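Hi Nathalie,

March update on the Pulturine Conversations, as promised, and a bit longer than last time, so get a coffee first. The short version is that the series is running, people are reading the books before they come (most of them, anyway), and I've spent less than I told you I would on travel and more than I told you I would on permissions.

We've held two public evenings since my last report. The first was on translation and exile, with the editor and both translators of the Gu notebooks, and it ran so far past closing that the bookstore started turning off lights in the back. The second was on political theory and the essay form. I was nervous about that one! The book is dense and I'd only given the panel 12 minutes each, but they ended up arguing with one another instead of reading papers at us, and I'd happily do it that way again.
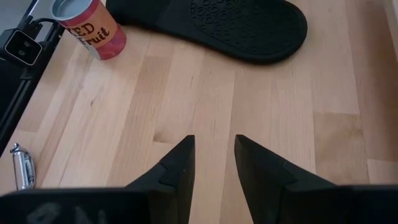

The reading group is the part I'd most like to keep going after your grant ends. We meet before each evening to go through a chapter or two together, with no lecture and no slides. Lieven Geerts has taken over the chairing, which he does very quietly, and he's good at getting the people who've read everything to wait for the people who haven't. I want everybody around one big table for this, because rows of chairs turn any discussion into a Q&A. Eseria have said we can use their upstairs room through the summer as long as we're out by 9 p.m.

On the digital side, the transcripts are slower than I'd hoped. The first evening is fully transcribed and checked by all the speakers. The second is typed up but one speaker wants to rework her answer on secular criticism, and I'd rather wait for her than publish something she'll wince at. Skollia is hosting the audio, and their download page showed 2,364 plays for the translation evening when I last looked. I have no idea how many of those are people who listened to the end.

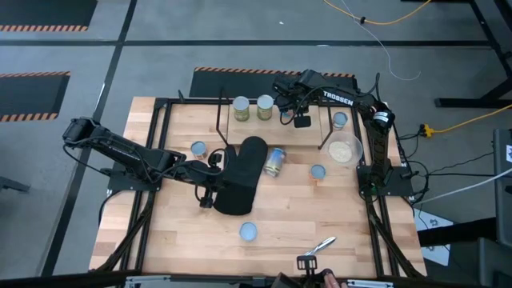
Money, then. The permissions for the long extracts in the reader came in higher than budgeted – two publishers wanted separate fees for print and web – so I've moved the unspent train fares over to cover them. That's inside the amount you let me shift without asking, but I wanted you to hear it from me. Speaker fees are all paid. The printing bill hasn't arrived yet, and I'll send it on when it does.

What's gone less well is the student side. I'd counted on the seminar groups coming along, and they mostly didn't, I think because our evenings land right on top of their paper deadlines. For the fall I'm trying an earlier start and a shorter text.

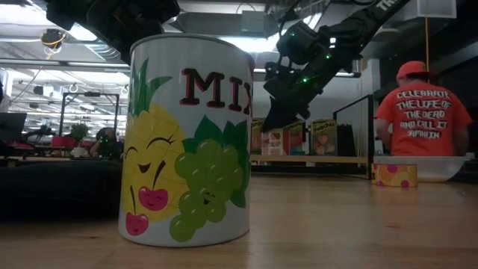 Next up is the evening on anticolonial thought and the novel. Three of the four speakers have said yes, and I'm still waiting on the moderator. The reader for it is laid out except for the introduction, which is mine to write and is late.

Two things I need from you: a yes or no on using your logo on the audio page, and the date you'd like the final accounts. Lieven can answer anything about the reading group directly if that's quicker.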